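Brunberg Robotics Club
Bench check before powering up the two arms, October sessions

Please go through this with your partner every time, even if the group before you just finished. Comments from our last walk-through are under each item, and do add your own!

1. Emergency stop
Press it, try to jog each arm, then release it. OK on both. The Ornel arm takes 3 seconds to come back, so be patient with it and don't keep hitting the button.

2. Base clamps
Give each base a good firm wiggle. OK, though one clamp on the Van Hecke side needed another half turn (thank you to whoever left the wrench where we could find it).

3. Speed limit
Set to 200 mm per second for all student runs. It was still at the faster demo setting, so we changed it back. Please look at the number on the screen and read it out loud to your partner, silly as it feels.

4. Cables
Move each arm slowly through its whole reach and watch the cables as it goes. Loops are fine, pulling is not. Needs another look before we try the longer Rosumeck routine.

5. Table top
Scissors, screwdrivers, tape and glue guns go back in the bin before a program runs. Not passed yet. We all love having our tools handy, but the reach of these arms is bigger than you'd think.

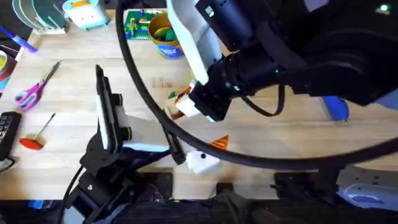
6. Gripper fingers
With power off, check that the fingertips are snug and the pads aren't peeling. OK. Spare pads are in the top drawer, and please write down what you take so we can order more in time for the spring meet.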